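Purno is looking for singers and a second keyboard player

Posted Sep 14, 2023 by Wiebke Wegener

Hello, and thank you for stopping by! If you found us through the flyer at the record shop on Görtz Street, or because you came to one of the August shows and stayed long enough to hear Samer announce from the stage that we were looking for people (he wasn't supposed to do that yet, but never mind), you're in the right place.

Purno is a nine-piece band from Plaltavbridge. We play long, slow-building dance music with real drums, two basses, a lot of old organ sounds and as many voices as we can fit around the microphones. Some people call it disco, and my mother calls it church music with the lights off, which I have decided to take as a compliment. We have been playing together for six years, put out one full album and two EPs, and we are now getting ready to record our second album, which has the working title Prerumar and will probably keep it, because we have all gotten used to saying it.

Two of our singers moved away over the summer, both for good and happy reasons, and our keyboard player Rüdiger Wunderlich has been covering parts that were written for four hands. He does it very well, but he would like to have one hand free once in a while to drink some water.

So we are looking for:

Three singers (any range, though we are especially short on low voices)
One keyboard player, for organ, electric piano and some simple synth parts

For the singers, the most important thing is that you like singing with other people. There are very few solos in our set. Most of the time you'll be holding a line for six or seven minutes while everything shifts around underneath it, and when it goes right it's one of the best feelings I know. You don't have to read music. About half of us don't, and we learn most parts by ear from rough recordings that Samer Hourani, our bass player and arranger, makes at home and sends out with far too many notes attached. You should be able to stay in tune next to a loud drummer, and you should be willing to clap, a lot, on the beats we ask you to clap on.

For the keyboard player, we would love someone who knows when to leave a chord alone. If you grew up on house piano, gospel, dub or old soul records, you'll feel at home quickly. You don't need to own anything fancy. We have an organ and an electric piano in the rehearsal room that stay there, and there is a small synth you can borrow for as long as you play with us. It helps if you can lift one end of a heavy case, but we always carry things together.

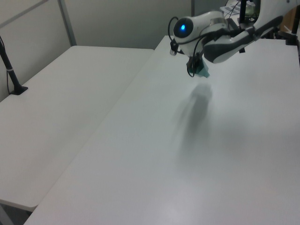
Rehearsals are two evenings a week, from seven to ten, and the building lets us stay a little later when we are in the middle of something. We do ask that people come to nearly all of them while we are getting ready to record. After that it goes back to one evening, with extra time before shows. If you work shifts or have small children, please write to us anyway and tell us what you can manage. Adalberto Araújo, who plays percussion, has twins and a night job, and we have built the schedule around him more than once without any trouble.

Let me say something about money, because I've answered plenty of ads like this one where you only heard about it at the very end. Purno is not a full-time job for any of us. Everyone gets an equal share of what we earn from shows after the van and the sound engineer are paid, and new members get the same share as old ones from their first night on stage. For the album, we have a recording budget of $2,490 put aside for the new people's session fees, and it will be split evenly between the four of you. We also cover bus fare to rehearsals if you live outside Plaltavbridge. There is no fee to join and nothing to buy.

The songs for the album are mostly written, but they aren't finished. We like to play a new piece live for a good while before it gets recorded, and the people in the room change it every time. The title song started as a two-minute sketch and is now closer to twelve, and I fully expect it to be a different song again once you've been singing on it for a month. If you write, bring your ideas. Credits are shared among everyone who was in the room when a song came together, and that will include you.

How to apply: send us a short message telling us who you are, what you've been listening to lately and which of the two spots you're interested in. Please add a recording of yourself singing or playing. A phone recording in the kitchen is perfectly fine, and we would honestly prefer it to something polished. Two or three minutes is plenty. Wolfram Diekmann, our drummer, is collecting the messages and will answer every one of them, though it may take him a week or so.

After that we'll invite people to come by and play through two songs with us. We will send you both ahead of time. It's a relaxed evening, there will be soup, and you're welcome to bring a friend if that makes walking into a room full of strangers easier. We know that auditions can be awful (I once forgot my own name at one), so we try to make ours feel like an ordinary rehearsal, with time to start over if the first try goes sideways.

We welcome people of every age and background. Our youngest member is 23 and our oldest just turned 52. The rehearsal room is on the ground floor with no steps, and there is an accessible restroom down the hall. If there's anything else that would help you take part, tell Wolfram when you write and we'll sort it out before you come.

Write to Wolfram through the contact page, with "Singer" or "Keys" in the subject line. And if neither spot is for you but you have a cousin with a wonderful low voice, please send them our way!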